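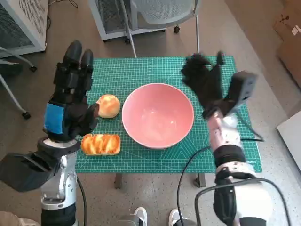
When do you put the e-stop in the operator's hand, and when is it enough to have it on the desk?

We keep it in the hand of a second person for the first run of any new task, and on the desk within arm's reach after that.

That is the short version of our rule at Pliltton. I am rewriting our bench rules for two-arm work and I would like to hear how others do it. English is not my first language, so please ask if something is not clear.

Our draft, as of 13 March 2023:

Speed limit 40 percent until a task has run 7 times without a stop.
Cables on the arms are checked by hand before power on.
Feet and chairs stay outside the reach of the arms.
Food props are for handling only and are never eaten after.

nerys_ellis

---

jarman_bench wrote:

Seven runs is too few. We had a wrist cable catch on a table corner in February, and it was run 102. The count gives people a false feeling of safety. I would keep the low speed for as long as somebody is standing at the table.

---

nerys_ellis wrote:

I understand the point, but then we would never work at full speed, as there is always one person close to the arms. Maybe the limit should depend on the distance and the count together.

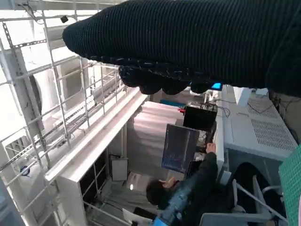

The other part I am not sure about is the person at the monitor. In our draft he may not start a motion before the person at the table says "clear" aloud. My colleagues find this slow. I want to keep it – a nod is easy to miss when you are reading a screen.

---

Grindora wrote:

Keep the spoken word. But make the operator repeat it back, otherwise you only know that it was said. And I disagree with jarman_bench about standing at the table. If you must stand there, the task is not ready.

---

jarman_bench wrote:

Try teaching a bread pick with gloved hands from the other side of the room, Grindora. Someone has to put the bun back.

---

Grindora wrote:

With the motors off, yes.

---

nerys_ellis wrote:

Thank you both. I will add the repeat, and "motors off before any reset of objects". The limit stays at 40 for now, and I will ask Plukent how they count their runs.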